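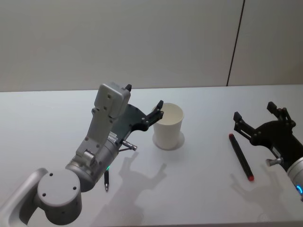 # Gating a two-arm pick and place on gripper state

These notes cover the sequencing layer for the cup-and-marker task: one arm holds the cup by the rim, the other picks up the marker and drops it in. They assume both arms are calibrated to the table frame and that you can already jog them from the Boleck console. If the table frame is off, fix that first. Nothing below will compensate for it.

## 1. Split the task into two queues

Each arm gets its own queue. Don't write one long script that alternates between them - it works until the first retry, and then the arms disagree about which step they are on.

```yaml
left:
 - approach: cup_rim
 - grip: rim
 - hold: until right.released
 - release
right:
 - wait: left.holding
 - approach: marker
 - grip: barrel
 - move: above_cup
 - release
```

`wait` and `hold` are the only two steps that read the other arm's state. Keep it that way. Obsa Demissie's original version let any step read any state, and we spent a Wednesday untangling a deadlock.

## 2. Define the rim grip

A paper cup deforms if you squeeze the body, so the left arm puts one finger inside the rim and one outside. The planner needs an approach that comes in tilted, with the inner finger clear of the wall on the way down.

```yaml
rim:
 tilt_deg: 21
 inner_finger: first
 close_mode: position
```

Use `position`, not `force`. Paper gives too little resistance for the force threshold to trigger reliably, and the gripper will keep closing.

The cup pose comes from an ellipse fit on the opening. A white cup on a white table has weak edges at the base, so the fit ignores the base entirely and takes the height from the object file. If you change cups, update the height or the inner finger will stop short.

## 3. Mask the shadows

With overhead light, each gripper throws a soft grey shadow on the table. The marker detector looks for dark elongated blobs, and a finger shadow is a fairly good match for one.

1. Run the detector with both arms parked and save the result as `baseline`.
2. Move the right arm to its pre-grasp pose with the fingers open.
3. Run the detector again and compare.
4. Raise `min_contrast` until the extra detections are gone. On our table that happened at 192.

Don't crop the region of interest to solve this. The shadows travel with the arms and will turn up inside any crop large enough to be useful.

If there is more than one pen on the table, set `select: nearest_right`. The default picks the longest candidate and may send the right arm across the centre line.

## 4. Set the gate

`left.holding` should become true only when the fingers have stopped and the rim estimate has stayed put. Checking finger position alone passes when the gripper closes on air.

```yaml
holding:
 fingers: stopped
 rim_stable_ms: 295
 timeout_ms: 1000
```

On timeout the left arm opens, backs out along the approach path and tries again. The right arm stays in `wait` and needs no recovery logic of its own.

## 5. Dry run

Run with `--no-close` first. Both arms follow their full paths but the grippers stay open, and the gates are advanced by hand from the console. Watch the clearance between the two wrists at `above_cup`. That is the tightest point in the sequence, and Nonanari's collision model leaves out the cable connectors on the sides of the wrists. Eldana Gebremichael added a padded hull for these in the Derese branch; merge it before running at full speed.

## Known problems

- The ellipse fit jumps when the inner finger covers part of the rim. Freeze the cup pose at the end of `approach`.
- Marker orientation can flip end for end. It makes no difference for dropping, but it does if you later want the cap facing up.
- `release` on the left arm returns before the fingers are fully open. Add a short dwell before retreating, or the cup gets dragged.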